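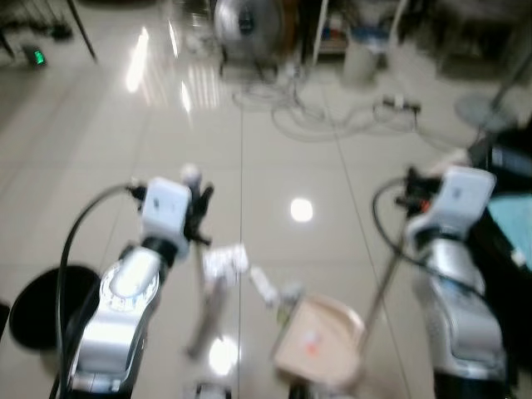

Nutov is a table of English words for color, finish and surface condition, as used in product listings and repair notes. It holds 300 headwords. Each row gives the headword, a part of speech, a short definition, a usage label and a list of words it is often confused with. Finish is recorded separately from color, so a polished metal housing would be entered as "silver" under color and "glossy" under finish, and a plain cable as "black" with its finish left blank. Compounds such as "off-white" and "blue-gray" are single headwords.

Version and contacts

Current release: 2019-02-15
Table design and editing: Rekha Bisht
Definitions and usage labels: Embla Fjeld
Earlier releases were distributed under the name Skakance. The column order has changed, and scripts written for Skakance will need their column indexes updated.

Files

terms.csv has the main table, one headword per row.
confusions.csv has the confusion pairs, one pair per row, with a direction flag.
Both files are UTF-8 with Unix line endings. Fields that contain commas are quoted.

Columns in terms.csv

id: integer, stable between releases
headword: lowercase, spaces allowed
pos: adj or noun
class: color, finish or condition
definition: up to 19 words
label: general, trade or dated
see: semicolon-separated ids, may be empty

Spelling is American throughout. British forms ("grey", "mould") are in the see column of the American entry only when they also serve as headwords in their own right, as with trade names of paints. "Grey" has its own id for this reason. "Mould" does not.

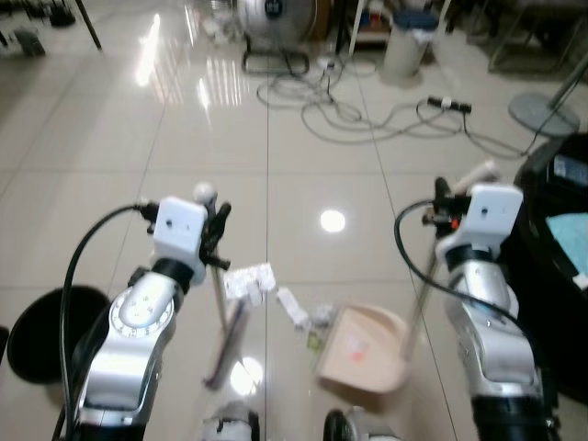

Why is "matte" listed twice?
It has one row as an adjective under finish and one as a noun, the second covering the border around a framed print. The two rows have different ids and do not point to each other in the see column.

Labels

Labels were assigned by 7 readers working from the same guide. Each reader marked every headword without seeing the other marks. The majority label was kept. Where no label had a majority, the row was sent to Embla Fjeld, whose decision is final for this release. The individual marks are not included in the download.

"Trade" means that a general reader would probably need the definition. "Eggshell" was labeled general after discussion. "Orange peel", as a fault in sprayed paint, was labeled trade.

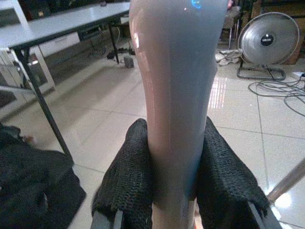
"Dated" applies to the word and says nothing about the color or finish it names. A dated headword normally has a current equivalent in the see column. The exceptions are rows where the readers agreed that no single modern word covers the same range, and there the column is empty.

Known problems

The condition class is thin on words for wear in fabric.
Rows 2 and 7 have definitions that refer to each other. Both will be rewritten in May.
The direction flag in confusions.csv is unset for pairs taken from the Agarwal glossary, which did not record direction. Treat these as symmetric.
"Pearl" and "pearly" share a definition by mistake.

Loading

Any CSV reader will work. Read id as an integer and all other columns as text. The Vimamau loader strips trailing spaces from headwords, and no other cleanup is required.

Corrections go to Rekha Bisht with the row id and the proposed wording.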